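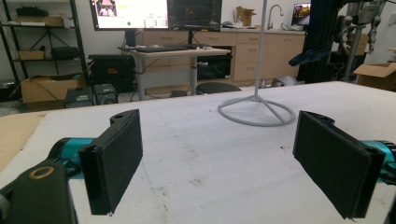

What does a padded cover do for a shared work table?
It protects the top from scratches and dents, keeps small parts from rolling, and can be replaced when it gets dirty.

Project report: Covering and Layout of the Shared Work Table
Author: Alcides Nina
Site: Drelley workroom
September 12, 2026

1. Purpose
The table is used by two student groups. The Pons group complained in March that the old bare top was marked and that small screws were lost on the floor. The task was to choose a cover, fit it, and record how it wears.

2. Table and cover
The cover is white padding. White was chosen so that dark parts show up against it. The same choice makes dirt easy to see. Small brown stains and faint blue pen lines are present near the center right of the table. A sheet of cardboard lies along the left edge.

3. Surroundings
The table stands in front of a computer desk with two monitors and a keyboard. The light wood cabinets and the tall silver faucet are behind the desk. Cartons are kept on the floor and on the black metal shelving unit. Anyone carrying a carton from the shelves has to go past the desk chair.

4. Stand
A pale gray stand with a ring base and a thin pole was kept on the table. The base has three short spokes. A ring base spreads the load over the padding, and four pads tested under it gave no clear difference in tilt. The thickest was rejected on cost.

5. Cleaning trial
Mild soap and a damp cloth were tried on scrap padding marked with pen and coffee. Rubbing for 60 seconds lightened the coffee. The pen did not change. Rubbing longer raised the surface of the padding.

6. Remaining work
- Get a price from Tundport for a second roll.
- Move the cartons to the Brerkura storeroom.
- Tape the cover on the underside at the corners.
- Check the cover again after 6 weeks of use.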